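Notes for getting the sim running before you touch the real arm. Wrote these for Sunil and Rohani after the August build night at Melau, cleaned up a bit. Assumes the arm is already bolted down and homed.

## What you need

- the shop PC or any laptop with a decent graphics card
- the `melau-bench` folder (ask Bayu for the link)
- a mouse. Trackpad is misery.

Don't skip the sim. Sang did, and we spent an evening reprinting fingertips.

## Steps

1. **Copy the folder somewhere local.** Not the shared drive, it'll crawl. Textures are 836 MB so start it and get coffee.

2. **Open the config and set the arm to Trumerov.** Default is still the old Cindmont arm. Wrong joint limits, everything loads fine and then the elbow goes through the table.

3. **Set the gripper.** Two-finger, dark tips. Open width goes in millimeters, measure yours with calipers, don't trust the drawing. Ours changed after the last print.

4. **Load the tabletop.** Pick `basket_frame`. Basket left, big gray frame right, pale top. Leave the props where they are the first time.

5. **Turn shadows on.** Slower but you want them. Basket shadow falls toward the frame and it's the quickest way to tell the light loaded at all. No shadow = go back and check the path in the config.

6. **Switch to the wrist view.** Key 2. Jog down slow untill a fingertip shows at the bottom. Stop there, don't chase the whole gripper into view. You want open tabletop between the tip and the corner of the frame, like so:
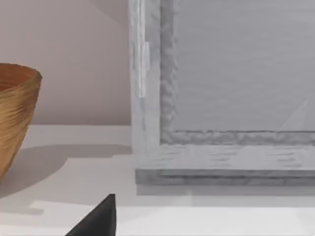

7. **Save the pose.** Call it `start_low`. The script looks for that exact name, underscore and all.

8. **Run the reach test.** `reach.py`, sim flag on. Timeout is 900 seconds, kill it sooner if the arm just sits and twitches. Usually a bad joint limit, see step 2.

## If it looks wrong

Props blurry up close: normal, low-res textures, leave it. Fingertip missing: camera mount offset is probly zero, Ermanno's value is in the comments at the bottom of the config. Arm jumps on load: old pose file, delete and redo 7.

Real arm comes after a clean reach test, with somebody's hand on the stop button. Bayu has the key to the power box.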